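Quartey Save Manager - moving your saves to a new memory card

Read this whole section before you start. Takes 7 minutes if the card is small, a lot longer if it's full. Written for firmware build 217. Older builds have the menu in a different place, see the note at the end.

What you need
- Handheld charged past half
- The old card and the new one, new one formatted in the handheld (not on the PC)
- Quartey Save Manager installed on the handheld
- Brakico Link on the PC
- USB cable. Wifi works too but slow

Caution: do not format the old card until you have booted at least one game from the new card and loaded a save. People skip this every time.

Part A - Back up the old card

1. Close any running game. Suspended counts as running. Hold the Home button and swipe it away.
2. Open Quartey Save Manager. Let it finish scanning. The progress bar sits still near the end, leave it alone.
3. Press Select All, then go down the list and untick anything marked SYS. System entries are tied to the card and won't restore.
4. Press Export. Choose USB.
5. On the PC start Brakico Link and press Listen. The handheld should show up in the left panel. If it doesn't, unplug, close Link, plug back in, open Link again. In that order.
6. Pick a destination folder. Short path, no spaces, no accents. C:\saves is fine. A folder on the desktop that syncs to the cloud is not fine, the sync locks files halfway thru.
7. Press Start and wait for "Export complete". Don't let the handheld go to sleep. Turn off auto sleep in Settings > Power first if you haven't.

Note: each save comes out as a folder with a long ID plus one file called index.qsm. Keep index.qsm. Without it the restore has no idea which folder goes to which game and you will be matching IDs by hand.

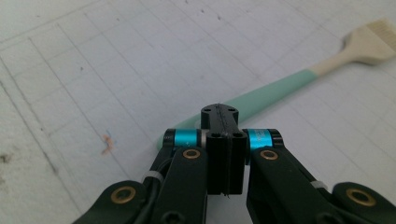 8. Open the log in Link (View > Log) and look at the last line. It should say 0 failed. Anything else, run the export again just for the ones that failed. They are listed in red.

Part B - Swap the cards

1. Power off completely. Hold the power button until the menu appears, choose Power Off. Sleep mode is not enough.
2. Take out the old card, put in the new one. Push until it clicks.
3. Power on. If it asks to rebuild the database say Yes.
4. Reinstall your games, or copy them over with Link. Games first - saves second. The restore skips any save whose game isn't there.

Caution: never pull a card with the handheld on, even on the home screen. The database gets written in the background.

Part C - Restore

1. Open Quartey Save Manager, press Import, choose USB.
2. In Link press Send and point it to the folder from Part A. The folder that contains index.qsm, not the one above it.
3. Tick the saves you want. Leave "Keep account ID" ticked unless you changed accounts.
4. Press Start. Dont touch anything untill it's done.
5. Reboot. Start a game and load a save.

If something goes wrong

Error 4 - account mismatch. Go back to step 3 of Part C, untick "Keep account ID" and import that save again. Trophies may stop working on it. Saves still load.

Error 263 - not enough space. It wants free room for a temp copy as well as the save itself. Delete a game, import, reinstall the game.

Handheld not showing in Link - try a different cable. Lots of them are charge only. Also check no other FTP program is open on the PC.

Save shows up but the game says corrupted - usually the game is on a newer patch than the save or the other way round. Update the game, try again. Still corrupted, export it again from the old card - you still have it, right.

Note for older builds: Export and Import are under Tools > Card instead of the main screen. No red list in the log either, search it for the word fail. The Parkthorpe plugin has to be turned off before import or the app closes by itself. Turn it back on after the reboot.

Next section: Culgate themes and why your icons moved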